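About Narkik

Narkik makes fabric bags and puts names on them. Kayode Anozie and Sreekumar Sundaram started the company with 2 sewing machines and one order, a set of gym bags for a school swim team. We now work out of a larger shop on Kovska Street and sell to families, schools and clubs.

Most of our orders are for kids' bags. The customer picks a bag, a name and the letter colors, and we do the rest. Names can be up to ten letters – longer ones get smaller letters so they still fit across the front. We keep 32 letter colors in stock and can mix them in any order.
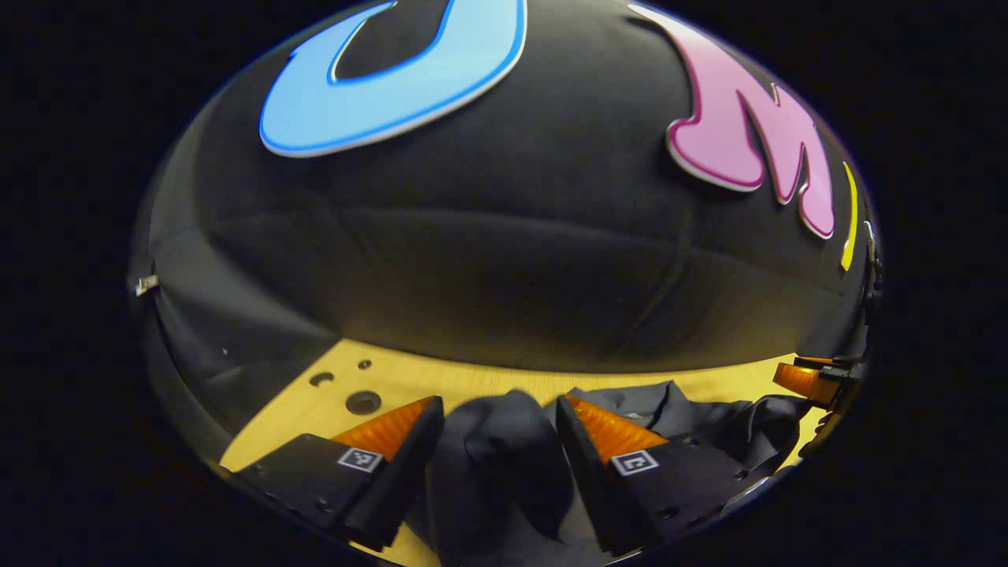
Each name is laid out by hand before the letters go on, and a second person checks the spelling against the order form. Last year we finished 3045 bags, and 1870 of them went to schools.

Our busiest month is September, so please order early if you need bags for the first day of class. The shop counter is open from 9 a.m. to 4 p.m. Repairs to our own bags are free for the first year.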